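# Taking desktops apart in Wimimholm: Dindo Belmonte on drives, boards and bench fixtures

*September 2018*

Dindo Belmonte runs the dismantling bench at Iyamu, a refurbishing workshop in Wimimholm that takes retired office computers from local firms. The largest delivery in August was more than 100 desktops from Dillanard, a lettings company that had moved to laptops. I asked him to go through the order of work, starting with storage.

"The drive comes out before we decide anything else about the machine," he said. "It carries the customer's data, so it has its own paperwork. Until the serial number is on the sheet, the case stays on the bench."

Most of the office desktops he sees hold the hard drive in a plastic caddy. He prefers these to bays with screws. The drive and caddy should leave the bay as one piece, and the two are separated later.

"People pull on the drive itself. You want to hold the sides. The circuit board is on the underside and it is exposed on a lot of models, so fingers and tools stay off it. I have seen a drive fail its wipe after a small part was knocked off the board, and then it has to be shredded. We would have sold it otherwise."
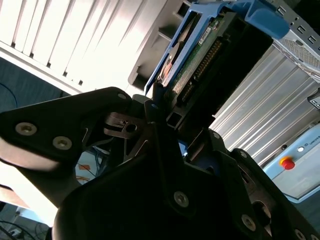 *A hard drive in its blue caddy, circuit board outwards, beside the ridged metal.*

Cables are dealt with first. Belmonte unplugs data before power, pulling on the plug body, and tucks both leads back towards the fan side of the case so that they do not catch on the caddy as it lifts. He does not cut cable ties at this stage. A case that is going to be resold needs its wiring kept in the original runs, and replacing ties takes longer than working around them.

I asked whether the processor was the next thing to go.

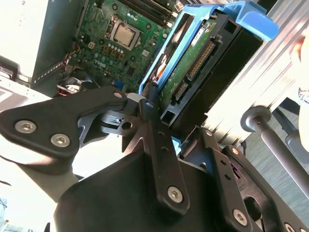
"Only if the board is being scrapped. A processor is safer in its socket than in a tray. If I take it out I have to clean off the old paste, find a cover for the socket and store two things where I had one. On a Dell board in good order I leave it alone and look at the memory slots. You check that the latches on the slots still close and that there is no dust packed in the ends. Then the capacitors — any with a raised top, and the board is rejected."

Rejected boards go to Dimus, a metals recycler on the other side of town, which collects every 4 weeks. Working boards stay in their cases. Belmonte would like to test them straight away, but the workshop has two test stations and both are usually taken by mid-morning.

He has stronger opinions on the working surface than on the computers. Iyamu began with rubber mats on ordinary desks. Small screws rolled to the edges and the mats crept. He now favours aluminium extrusion with T-slots wherever something has to be mounted.

"The slot gives you a fixing point anywhere along its length. If a holder is in the wrong place you loosen it, slide it and tighten it again. On a desk you would be drilling a new hole. The drawback is dirt in the grooves. Screws go in there too, and you need a magnet on a stick."

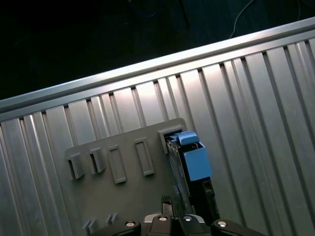 *Grey plastic plate on ribbed aluminium, with four small clips and two raised rectangular frames.*

On plastic parts for the bench he is cautious. Clips tend to go at the root, he said, where they meet the plate, and a thicker root is worth the extra material. He also likes rounded corners on anything that sits where a sleeve will pass over it. Matte grey is his choice of finish, as a dropped black screw shows up against it.

His advice to anyone setting up a similar bench was to time the first few machines and write down each stage separately. At Iyamu, the stage that took longest was logging the serial number. They moved the label printer next to the bench in August, and he is now trying to get a second scanner.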